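Visitors wanted for our open day, Kistthorpe workshop

Bilgin is a small company which makes helping machines for the home. On 5/30/24 we open our workshop in Kistthorpe, and for this day we are looking for 11 people who like to try things with their own hands. You do not need any technical knowledge. It is enough that you have folded clothes and bedding before.

You will hold one of our grippers, pick up cloth with it, and put it down folded. After this, our team shows how the Cledon arm learns from such movements. The visit takes one morning and lunch is included.

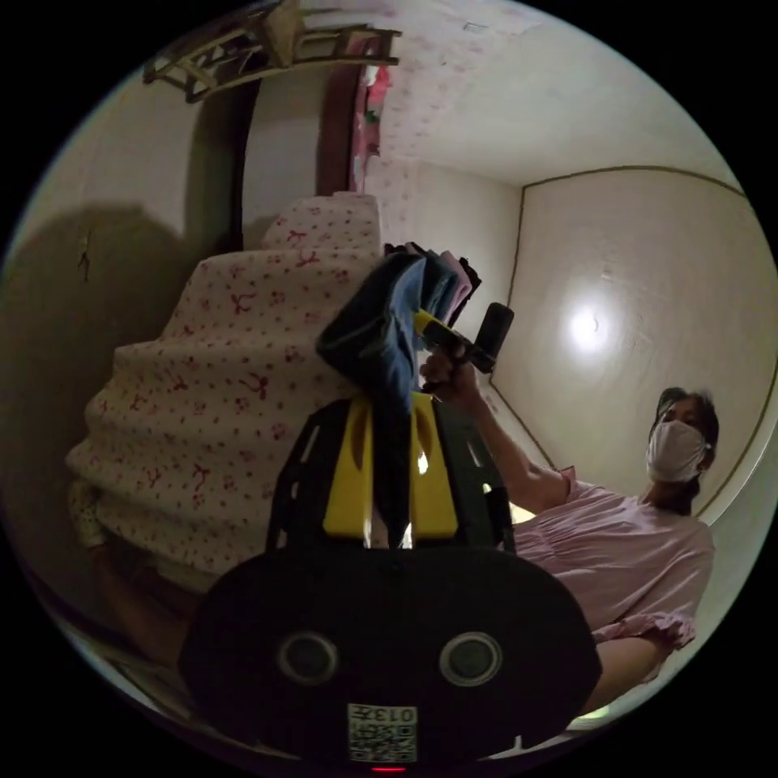

Do I have to bring my own laundry?
Everything for folding is prepared by us, so please come with empty hands. Only comfortable shoes are needed.

You should be 18 or older and able to stand for one hour. We pay the bus ticket from Grorkport, in both directions. Please keep the ticket and give it to us at the entrance.

To apply, write us a short letter with your name, your age and the hand you use for writing. Send it to Bilgin, Room 408, Kistthorpe. We answer all letters before the end of May.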